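Buscar en el hilo... Escribe aquí Ir

Imprimir | Enviar por e-mail

Bianca Stanciu
Hilo: dos pinzas, un brazo, demasiado café
28/05/2018

1/ Abro hilo con las pruebas de pinzas. Mismo brazo, mismo controlador, misma camarita de muñeca. Sólo cambian los dedos y el mando de cierre. Voy escribiendo entre toma y toma, perdonad las erratas.
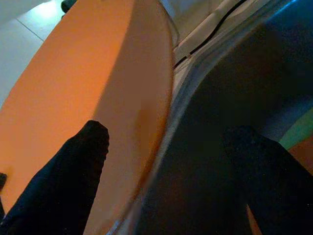 2/ Las candidatas: la Grisberg (dos dedos, cierre paralelo, motor propio) y la Grimetti (dos dedos también, pero con articulación que se adapta a la pieza). La Grimetti cuesta bastante más. Quiero saber si se nota.

3/ Protocolo, por llamarlo algo: 80 agarres por pinza. Piezas finas, piezas curvas, bordes. Si se cae antes de llegar a la bandeja, fallo. Si llega torcida, la apunto aparte.

4/ Primero la cámara, que es lo que más me preocupaba. Dedos negros mate = bien. En enero probamos unos de aluminio pulido y el umbral se volvía loco con los brillos. Con estos el contorno sale casi limpio.

5/ Casi. Dedo oscuro delante de fondo oscuro y ahí ya no hay contorno que valga. Sobre naranja, perfecto. Un mismo fotograma te puede dar un dedo facilísimo y el otro perdido.

6/ Paraschiva propone pegar una marca clara en cada punta. Yo no quiero, se despega a los tres días. Discusión abierta.

7/ Transparentes: el horror de siempre. Un borde translúcido visto de cerca son reflejos y poco más. La segmentación lo parte en trozos o se lo come entero. Esto no es culpa de la pinza, que conste.

8/ Grisberg, tanda completa. 8 fallos. Casi todos en bordes curvos, entra bien y al cerrar resbala hacia fuera. En piezas planas, ni uno.

9/ Lo que me gusta de la Grisberg: repite. Mandas una apertura y te da esa apertura. Lo que no: el cierre suena a cafetera y el cable sale justo por donde gira la muñeca. Quién diseña eso.

10/ Cambio de pinza. Tornillos distintos, claro. Vasilică buscando la llave por todo el taller, la tenía yo en el bolsillo

11/ Grimetti montada. Ojo: los dedos son más largos y hay que volver a calibrar mano-cámara. Si no lo haces te quedas corto o clavas la punta en la mesa. Lo sé porque clavé la punta en la mesa.

12/ Calibrada. El controlador Bratu se traga la matriz nueva sin reiniciar, un detalle que se agradece. El anterior había que apagarlo entero y rezar.

13/ Primeros agarres en borde curvo con la Grimetti: mucho mejor. La articulación cede y el dedo se apoya plano. Se ve que no pelea con la pieza.

14/ Peeero en piezas planas y anchas hace una cosa rara, un dedo llega antes que el otro y la empuja. Llega a la bandeja girada. No cuenta como fallo según mi propio protocolo, así que me aguanto.

15/ Resultado: 2 fallos. Torcidas, bastantes, la lista la pasa Floarea a limpio mañana. Con fallos en la mano gana la Grimetti. Con orientación, no lo tengo nada claro.

16/ Fuerza de cierre: con la Grisberg la fijas y ya. Con la Grimetti depende de en qué punto del dedo tocas, y el valor que devuelve el driver hay que cogerlo con pinzas (perdón).

17/ Luz. El suelo claro se me quema en la exposición automática y arrastra todo lo demás a negro. Exposición fija ya, sin excusas. Lo dejo escrito para que Zamfira no me lo repita otra vez.

18/ Me preguntan por la Sisanero de vacío. No la he metido porque con bordes finos no tiene dónde pegar la ventosa. Para planas seguramente barrería a las dos. Otro día, si nos la prestan.

19/ De momento: Grisberg se queda en el puesto de planas, Grimetti para curvas. Sí, significa dos calibraciones guardadas y acordarse de cargar la buena. Ya he puesto un post-it en el monitor.

20/ Pendiente – probar la Grimetti con cierre más lento, a ver si los dedos llegan a la vez. Y recolocar el cable, que así no puede quedar. Sigo cuando tenga datos.

Imprimir | Enviar por e-mail

Comentarios

Vasilică Nedelcu: La llave sigue sin volver a su cajón, por si alguien lee esto.

Paraschiva Pîrvu: La marca clara se puede pintar, no hace falta pegarla. Con pintura epoxi aguanta.

Zamfira Pană: Exposición fija Y balance de blancos fijo. Si dejas uno en automático los naranjas te bailan de una toma a otra.

Bianca Stanciu: @Zamfira anotado. @Paraschiva vale, pintura, pero la pruebas tú en los dedos viejos primero.

Floarea Enache: ¿Las torcidas las separo por ángulo o sólo sí/no? Tengo la hoja abierta.

Bianca Stanciu: @Floarea por ángulo si se puede, gracias!!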